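Does Glue Really Dry?

If you make cards, models or paper crowns, you have probably read the words "dries in seconds!" on a tube of glue. Should you believe it? Let's be a bit suspicious and find out what glue is up to.

First, what makes things stick at all? Look at a sheet of paper. It seems smooth, but under a microscope it is a tangle of tiny fibres with gaps in between. Runny glue sinks into those gaps. When it goes hard, it is gripping the fibres like fingers in a woolly jumper. Tiny pulling forces between the glue and the paper help as well.

So why does it go hard? With white school glue, the answer is water. The glue is made of very small bits of plastic floating in water. The water soaks into the paper and drifts off into the air, and the bits of plastic squash together into one clear skin. That really is drying.

But a glue stick is mostly a paste, with much less water in it. And the stuff on double-sided tape doesn't dry at all! It stays a little bit soft for years. Press it down and it squeezes into the bumps by itself. If a packet tells you that sticky tape "dries fast", you are allowed to raise an eyebrow.

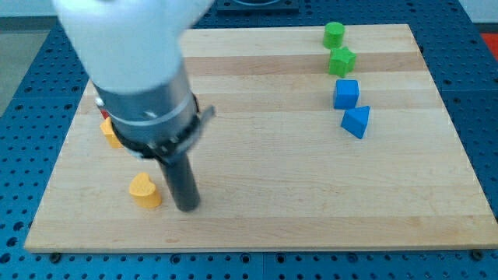

Jindomwood

Now for the claim I trust least: "the more glue you use, the stronger it holds." People say this all the time. Does it make sense? A thick blob has a lot of water in the middle and only a little edge for it to escape from. The paper goes wavy while it waits. A thin layer, spread right to the corners, usually holds a card together better.

You don't have to take my word for it. Cut some strips of card, all the same size. Glue 2 of them together with a thin layer and another pair with a big blob. Leave them overnight under a heavy book, with some baking paper on each side so that the book doesn't join in. Then pull.

One test isn't much proof, though. Perhaps one strip was bent, or you pulled harder on the pair you wanted to lose. (Grown-ups do this too.) In May I tried it with 85 pairs at my kitchen table. The thin layer won most of the time, but not every time, and I still don't know why some of the blobs did so well.

What about "sticks anything"? Try white glue on a shiny plastic lid. Once it is dry, you can often peel it off in one piece. The lid has hardly any gaps for the glue to sink into, so there isn't much to hold on to. "Anything" is a very big word to print on a very small bottle.

Next time you see a promise on a packet, ask two questions. How did they test it? And what did they stick it to?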